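On the Keeping of a Household Inventory

6 Aug 2023

It has been the practice of this blog to address one subject of domestic administration in each season, and readers have asked on several occasions that the matter of the household inventory be treated at proper length. The present entry is intended to meet that request. It supersedes the shorter note on contents insurance, which has been withdrawn.

A household inventory, for the purposes of this entry, is a written record of the movable property in a dwelling, arranged by room, with an approximate date of acquisition and a replacement value entered against each item or group of items. It should be distinguished from a valuation, which is prepared by a qualified person for a specific purpose, and from a packing list, which records the contents of cartons and has no further use once the cartons are empty. The author has maintained an inventory through 2 changes of address, the most recent being the removal from Vesden, and has had cause to consult it more often than was expected when it was begun.

The first question is that of scope. Guides of this type generally advise that every article be listed. In a dwelling of ordinary size this is impracticable, and the attempt is the commonest reason that inventories are abandoned in the second room. The author recommends that articles of small individual value be entered as a class, with a single figure for the whole. Crockery, table linen, towels, hand tools and children's books are all suitable for treatment in this manner. The figure should represent the cost of replacing the class at current prices. 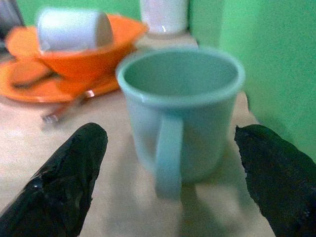 The second question is that of the threshold above which an article is entered individually. The author's threshold was formerly set by reference to the excess on the policy then in force, on the reasoning that no claim would be made for less. This was found to be unsatisfactory. A burst flexible hose under a laundry tub will damage a great many articles at once, none of which would justify a claim alone, and the sum of them may be considerable. When the author's own laundry and adjoining hall cupboard were affected in this way, the loss was assessed at $2,898, of which the greater part consisted of articles that the original inventory had not mentioned. The lower threshold adopted after that event has been retained.

Attention is drawn in particular to the contents of the linen cupboard. Sheets, doonas, pillow protectors and spare blankets are acquired over many years, and the owner seldom has a sound idea of their total cost. The same may be said of the camping equipment, the Christmas decorations and the contents of the garden shed.

The third question concerns the form of the record. The author began with a bound ledger, transferred the entries to a spreadsheet, and for a period subscribed to Sesadix, a program designed for the purpose. Sesadix was adequate in its treatment of rooms and categories. It did not permit the user to export the record with the notes attached, and for that reason the subscription was allowed to lapse in July. The spreadsheet has been resumed. It contains the following columns: room, article, maker, date acquired, price paid, replacement value, location of receipt, and remarks. The remarks column is the one most frequently consulted. It holds such matters as the colour code of the hall paint, the size of globe required by the rangehood, and the name of the firm that last serviced the heater.

Kitchens present a difficulty of their own. The contents are numerous, they are moved daily, and a proportion of them will at any given time be in the dishwasher, at a neighbour's house or in the boot of the car. The author's procedure is to complete the kitchen in a single morning, beginning with the pantry and proceeding clockwise, and to accept that a small number of articles will be missed. Food is not entered. The appliances are entered individually, with serial numbers, and everything on the open shelves is treated as a class. 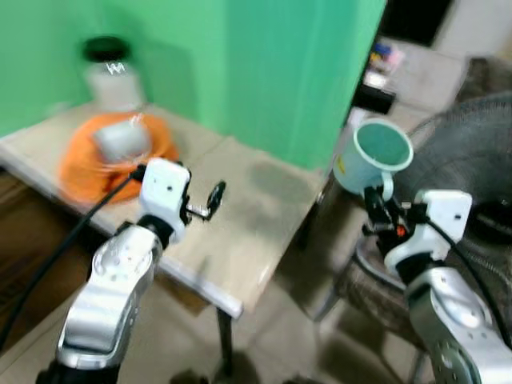
A white bottle with a black cap, and something orange in front of it.

Receipts should be retained for all articles entered individually. Thermal paper fades, and a receipt kept in a warm drawer may be illegible well before the warranty has expired. The author accordingly makes a copy on the day of purchase and files the original in a Sostell concertina folder, with one pocket assigned to each room. The folder is kept in the study. A copy of the spreadsheet is held at the residence of a family member, and it is suggested that readers make a comparable arrangement. An inventory that is destroyed together with the property it describes is of no assistance to the owner.

Secondhand and inherited articles require separate mention. For these there is commonly no receipt, and the price paid, if any, bears little relation to the cost of replacement. The author owns a Suominen sideboard, inherited from an aunt, which was entered for some years at a nominal figure. On inquiry with a dealer, it was found that a comparable piece could not be obtained for less than several times that sum. Owners of older furniture are advised to make such inquiries at intervals, and to note in the remarks column the date on which the figure was last confirmed. 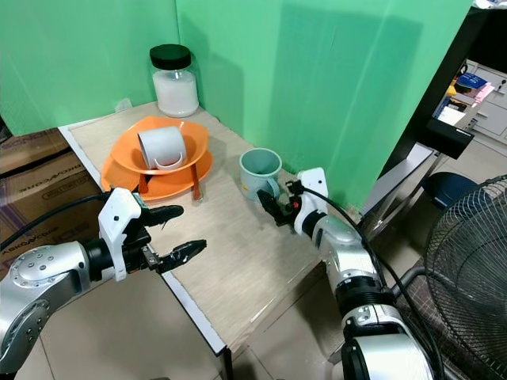

The matter of revision is frequently neglected. An inventory should be reviewed annually, and the author has settled upon the period immediately before the renewal notice is received. The review need not be exhaustive. Additions and disposals are entered, the class figures are adjusted, and the total is compared with the sum insured. At the most recent review the sum insured was found to be deficient by almost $1,000, and the policy was amended accordingly. Those who rent should undertake the same exercise, as the landlord's building insurance does not ordinarily extend to a tenant's belongings.

It is further suggested that disposals be struck through and left in place. The author has twice searched the house for a slide projector that had been given to an op shop, and would have been spared the second search had the entry not been deleted.

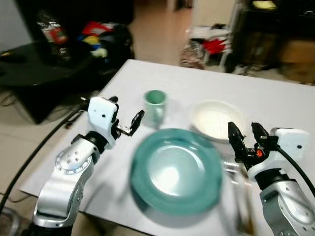

Green mug on the white table.

Two items of correspondence remain outstanding. A reader has asked whether vehicles should be included. They should not, as they are covered by a separate policy, although roof racks and child seats stored in the garage may properly be entered there. Another reader has requested a blank copy of the spreadsheet. One is being prepared and will be made available when the formula in the replacement value column has been corrected.

The next entry will deal with the cleaning of gutters.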